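Home Log Parts Notes Search Contact

October 17, 2018

Started late because the Trodetti controller wanted its settings loaded again from scratch. Once it was up, I homed both arms and put the green cloth down between them. The plan was the same as yesterday's: reach in from the left, pinch an edge, lift, let go. The right arm stays folded up until the left one can do its part on its own.

I have been going back and forth on what to compare first. The fingers are cheap to change and the controllers are not, so I went with the fingers. The Zindent set is the one I keep coming back to. The Sial set is stiffer and closes straighter, but it slides on knit fabric and I spent most of last week finding that out.
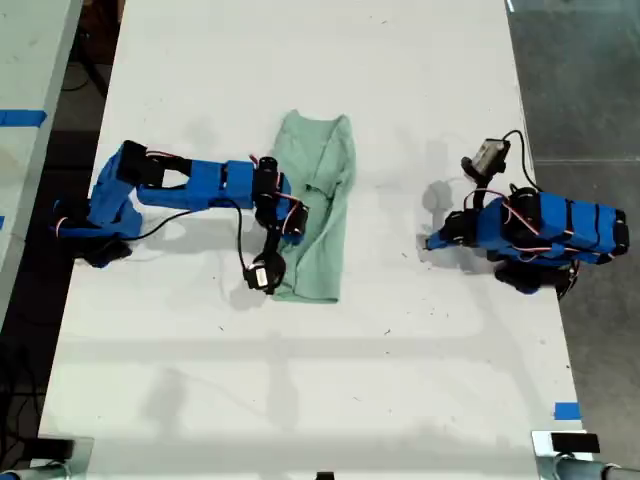
Kátia thinks I have it in the wrong order. She would settle the controller first, leave the fingers as they are, and only then look at grip, because a slow close and a slippery pad give the same result from across the table. She also said to stop changing two things in one day. I told her I would think about it, and then I did the fingers anyway.

Ran 27 tries with the plain tips before lunch. The cloth came up on 11 of them. Most of the misses were the same miss: the tips closed a little above the fabric, pushed it flat, and came away with nothing. Lowering the approach by three millimeters helped for a while, and then the motor began to complain when a finger touched the table. I put it back where it was.

After lunch I put pads on the tips and wrapped more tape up the fingers. The tape is ugly and one end keeps lifting, but it can be redone in a minute. Before going near the cloth I ran the gripper open and closed in clear space, to see whether the tips met square.

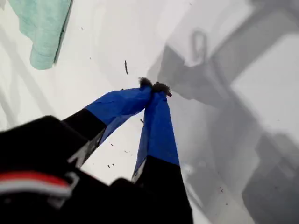
They met a little off the first time, so I loosened one side, shifted it and tightened it again. Asif Durrani stopped by while I was doing this and asked why I don't print a proper finger with a groove for the pad. I will, but I want to know which pad first. He took the Sial fingers with him to try on his own bench, so those are out of the running until he brings them back.

The approach matters more than I had given it credit for. Coming in flat, with one finger low along the table and the other above it, does much better than coming straight down. The low finger gets under the edge, or at least beside it, and the upper one only has to close. I changed the path in Enon so that the wrist tilts before the last move. 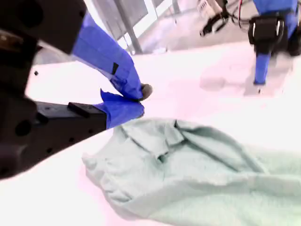

Tips nearly closed at the edge of the cloth.

Ran the same number of tries again with the pads and the new path. 22 good. I know that is two changes at once and Kátia will say so. Tomorrow I should run the plain tips on the new path, and then I will know how much of it is rubber.
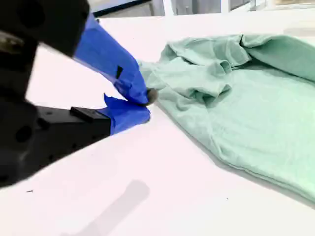

Speed still needs work. I had the close set slow all afternoon, and over half of each try was spent waiting for it. The controller has a faster setting, but I want to watch the current on it before I leave it running.

To do: more tape, clean the table, write to Asif about the pad thickness, save the Enon path under a name I will recognize.

Recent entries
Sial fingers on knit fabric
Moving the wrist camera
Trodetti controller, first setup
Cable routing on the left arm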